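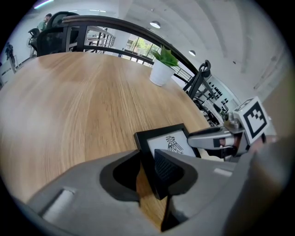

**Wall & Shelf > Small Frames > Prisus line**

## Prisus small frame, black, with line drawing

Thin black border, white mat, one small black line drawing on it. Angular figure with a sort of headdress on top, drawn by Etelka Bárány. Set of 8 designs, sold singly.

- Stands or hangs, hook on teh back
- Mat lifts out if you want your own picture in there
- Edition of 400 per design
- Price: 21

Looks good on warm oak, near a plant in a white pot. Dust with a dry cloth, no sprays pls.

Next batch from Borbély due in May. Reserve one by email, ask for Aisling Hayes. Pickup at the Aretville shop, closed Sunday. Shipping is flat rate, frames go out boxed with corner gaurds.

Returns ok if the mat is unmarked. Larger size not in stock at the moment.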